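Progress report to the Flellent fund, second period
Shared counter and card stock, Divano building
22/07/2019

This report covers the second half of the grant. The first half paid for the fitting of the counter room and was reported separately. What follows concerns the printed cards, the counter they are handed out from, and whether the two together are doing what the application said they would.

The application promised that a visitor who reads Chinese could walk up to the counter, take a card, and leave knowing the opening hours, the rules for borrowing and how to return an item. I was doubtful when I read that in November and I am still doubtful. A card is a small thing to ask so much of.

The stock first. Trasport delivered 531 cards in one carton. We have handed out 183 of them. A further 377 were ordered from a second printer, Trummer, on heavier paper, and I have asked that this order be held until we know if anyone needs it. The original budget assumed both runs would be gone by now. I don't see what that assumption was based on.

The counter itself is fine. It was the most expensive item in the first period and I expected to be complaining about it. The white surface wipes down quickly and the curved edge means people don't catch a hip on a corner as they go by. My one objection is the gloss. Under the ceiling lights it throws back a glare, and a pale card lying flat on it is easy to miss. A darker tray would have cost very little. 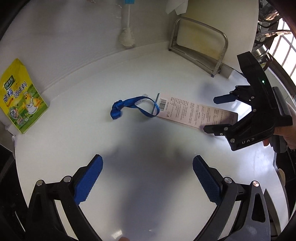
Has the text on the card been shortened since the last report? The wording is the same as before, and a shorter draft is waiting on approval from the fund.

That draft cuts the borrowing rules from a full paragraph to six lines. It also moves the opening hours to the top. The present card has a great deal of small print in narrow rows, and older visitors hold it out at arm's length and then ask at the desk anyway. If they have to ask at the desk, the card has saved no time at all. The translator prefers the full text and says that leaving out the rules will lead to arguments over late returns. Maybe so. We had those arguments with the full text too.

Color came up again. Pink was chosen so that the card would stand apart from the English one. It does, when the two are side by side. They are seldom side by side.

On spending, the print line is under budget only because the Trummer order is on hold. Please don't read it as a saving. If the order goes ahead unchanged, the line will be fully used and we will own a lot of cards with the old wording.

I am asking for two things. Release the held money for the shorter card instead of the heavier paper, and let us buy the tray. I would also drop the visitor survey planned for the last period. The form is longer than the card.

Comments

Read this with interest as we run a similar desk. We went to larger type last year and lost half the text. No complaints so far.

Don't drop the survey, just shorten it. You can't say the cards don't work if you never ask the people who took one.

Is the English card being rewritten too? The hours on it are at the bottom as well.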